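木饰面和实木台面的含水率问题,断断续续写过几次,这次集中整理成一串。针对室内木作,不涉及户外防腐木。先说结论:大部分开裂和翘曲在安装之前就已经决定了,跟后期保养关系不大。

1/
木材的尺寸变化只发生在纤维饱和点以下。多数树种的纤维饱和点在含水率三成上下。高于这个值,失去的是细胞腔里的自由水,尺寸基本不动;低于这个值,失去的是细胞壁里的吸着水,开始收缩。室内木作讨论的全部问题都在后一段。

2/
三个方向的收缩率不同。弦向最大,径向大致是弦向的一半,纵向可以忽略。弦切板翘,径切板稳,原因就在这里。同一块板上如果两种纹理都有,变形是不对称的,打磨解决不了。

3/
平衡含水率由空气的温度和相对湿度共同决定,其中湿度占主要。北方供暖季室内很干,木材会一路降到百分之六七;南方梅雨季可以到百分之十五以上。同一张台面在两地的宽度不一样,这个差值要在连接方式里留出来。

4/
算一笔账。台面宽600毫米,弦切,含水率从12%降到8%,弦向收缩系数按每1%含水率0.3%取,收缩量是7.2毫米。四周用螺丝打死的话,这7.2毫米只能以裂缝的形式出现,或者把螺丝孔拉坏。

5/
有人会说自己的台面打死了也没裂。有可能。板是径切的,或者漆膜封闭得好,或者那个房间常年湿度稳定。这些条件换一个就不成立。设计按不利情况取值。

6/
测量。手持式仪表分针式和感应式。针式测电阻,读数受树种和温度影响,要查修正表。感应式测介电特性,读数受密度影响,板太薄会把背后的材料一起测进去。两种都不能当作绝对值用,要做仲裁就切样烘干称重。

7/
我手上用的是Rondent的针式表,探针是绝缘杆的那种,可以分层测。表层和芯层差值超过2个百分点的板我会退回去再放。只测表面的话,刚从窑里出来的板和放了一个月的板读数可能一样。

8/
窑干不等于稳定。窑干只说明出窑那一刻的状态,之后在仓库、在车上、在工地,板子一直跟环境交换水分。拆包以后靠墙立着放三天,靠墙那面和朝外那面就不一样了,瓦形弯就是这么来的。

9/
养生(适应环境)的做法:平放,隔条垫起,隔条上下对齐,四面通风,房间保持将来使用时的温湿度。湿作业没干透不要进板。我一般要求30天,工期紧的项目争不到这么长,那就以连续两次读数不变为准。

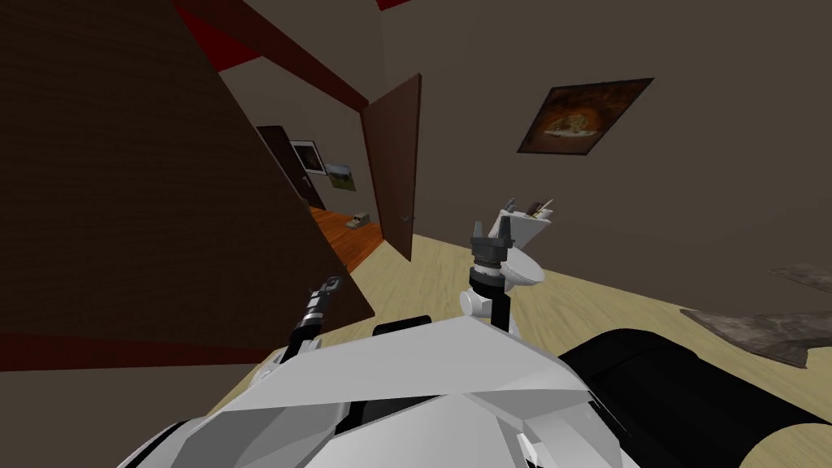
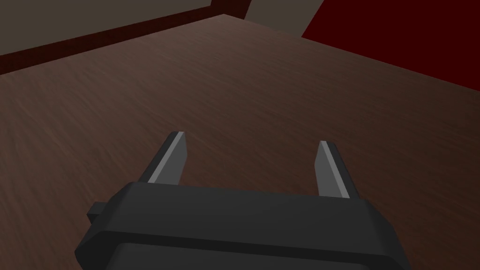 10/
四月份在Uken那个项目吃过一次亏。墙板按时进场,隔壁房间还在做自流平。进场时读数合格,装完再测,芯层没动,表层涨了。供暖季一到,板缝从1毫米开到将近2毫米。最后是拆了重排,缝里做了深色衬底。

11/
衬底这一步后来成了固定做法。板缝背后先刷一道和板面同色或更深的底,缝开合的时候看到的是暗影,看不到白色基层。成本很低,最好写进图纸,口头交代的十次有几次会漏。

12/
台面和底架的连接,常用的有木扣、Z型铁、长圆孔加垫圈。原则只有一条:垂直木纹方向可以滑动,顺木纹方向可以固定。长圆孔的长边要垂直于木纹。这个方向开反的图纸我见过不少,包括Siqueira那套通用节点,旧版第39页的桌架详图就是反的,引用前请核对。

13/
固定点放在哪里也有讲究。放在宽度中线,两边各承担一半收缩;放在前沿,前沿位置不变,变化全部推到后面靠墙处。厨房台面多数选后一种,前沿要和柜门对齐,后沿有挡水条盖着。

14/
涂装。漆膜只能减慢水分交换的速度,挡不住。一个季节足够慢慢走完。所以漆得再厚,年度变化幅度也不会归零,能削掉的是短期波动。木蜡油的阻隔能力更弱,短期波动会直接反映到板上。

15/
正反面涂装要一致。正面三道,背面不涂,是工地上最常见的翘曲原因之一。背面水分进出快,正面慢,换季时两面收缩不同步,板就弯了。背面可以用便宜的底漆,道数少一道问题不大,完全不做不行。端头吸水最快,要单独多封一道。

16/
木皮饰面板是另一套逻辑。基材稳定,木皮很薄,整体变形主要来自结构不对称。正面贴木皮,背面必须有平衡层,厚度和材质尽量接近。背面贴纸、正面贴厚皮的板,宽度一过一米就很难保持平整。

17/
指接板和直拼板的差别常被夸大。指接解决的是长度方向的取材问题,对横向收缩没有帮助。真正有影响的是拼条宽度,拼条窄,年轮方向交错,瓦形弯会被打散成小波浪,总收缩量还是那个总收缩量。

18/
加湿器。供暖季把相对湿度维持在四成左右,对木作很有用,比各种保养油有用。对着板面直吹会局部起鼓,出雾口离开一米以上,不要放在台面正上方。湿度计放在板附近,不要放在窗边。

19/
已经裂了怎么处理。先别急着填。冬天裂到最大时填满,夏天膨胀时填料会被挤出来,或者在别处顶出新裂缝。比较稳妥的做法是等一个完整的年度周期,量出最大值和最小值,再决定用软性填料还是嵌木条。贯穿裂先查连接,把约束松开,有些缝自己会收回去一部分。

20/
翘曲的板能不能压平。短期能,撤了重物多半回来。把凹面朝向湿的一侧、凸面朝向干的一侧放置,有时可以纠正一部分,前提是应力来自两面含水率差。如果是弦切板本身的收缩差,放多久都一样,只能开槽释放或者重新拼。

21/
验收。合同里写含水率的时候要写清楚四件事:用什么方法测,测几个点,测表层还是芯层,允许偏差多少。只写一句“含水率符合国家标准”,真出问题时双方各拿一块表,读数对不上。Pisberg的供货单上是逐包记录,格式比较规整,可以参考它的列项。

22/
有几位问地暖。地暖面上的实木,板底温度和板面温度不同,含水率梯度是常态。升温要慢,首次开启每天升几度,不要一次到位。选窄板、选径切、选收缩系数小的树种。宽板大地板加地暖,我不接。

23/
第4条的系数是取整后的估算值,具体树种差别很大,做正式计算请查木材物理力学性质的表。换算时注意有的表给的是从生材到全干的总收缩率,要除以纤维饱和点对应的含水率,才是每1%的值。

24/
更正一处:第12条说的是旧版,新版那一页我还没核对过。手里有新版的可以发我页码。

10/2/26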